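Subject: Re: [kikuder-rye] Starter going sluggish after feeding
Date: March 2020

> I've been feeding my rye starter once a day, equal parts flour and
> water, and it used to double by suppertime. For the past couple of
> weeks it barely moves. It smells sharp, almost like nail polish
> remover, and the loaf I baked from it came out like a brick. Should
> I throw it out and start over? I'm using Flultex whole rye, same
> bag as before.

Oh please don't throw it out! That sharp smell is a hungry starter, and a hungry starter is so much easier to bring back than a new one is to raise. Mine went exactly that way in October, when I moved the jar on top of the fridge and forgot how warm it gets up there.

What worked for me was a much bigger feed. Take a spoonful of the old stuff, 15 grams or whatever clings to the spoon, and give it 45 grams of rye and 45 of water. Stir it until there's no dry flour left, scrape down the sides, and put a rubber band around the jar at the level of the top so you can see what it's up to. Feed it again when it starts to sink in the middle. Mine needed 3 rounds of this before it got its bounce back, and then it climbed right out of the jar and onto the counter — I was delighted, the dish towel less so.

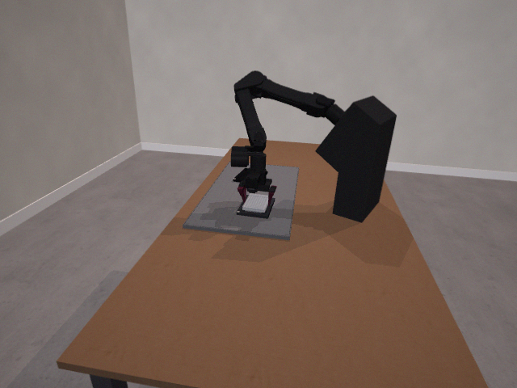
Does the water need to be warm? Room temperature is fine, though in a cold kitchen I use water that feels barely warm on my wrist.

About the flour: I've baked with the Flultex whole rye and liked it, but an open bag can go stale, and whole rye goes faster than white. Smell it. If it's bitter or a bit like old crayons, get a new bag and keep it in the freezer. I buy the medium rye from the mill shop in Jeltow now when I'm over that way, and the starter seems to love it (so do I, it makes a wonderful soft crumb with caraway).

Once yours is lively again, try the plain Kos loaf from the list recipes before you go back to anything fancy. I make it at 85 percent rye with the rest bread flour, and the dough is more like wet cement than dough, so don't try to knead it. Just spoon it into a greased pan, smooth the top with a wet hand, and bake it when you see little pinholes coming through the surface. I used to wait for it to dome up like a wheat loaf and it fell every single time!

Then leave it alone until the next day. I know, I know. But the middle is gummy when it's fresh, and by the second morning it slices thin and tastes about twice as good, especially with butter and a little salt.

Write back and let us know how the first big feed goes, and what the smell is like by the second one. I'm rooting for that jar.

--
kikuder-rye mailing list
To leave the list, send a blank message with "unsubscribe" in the subject line.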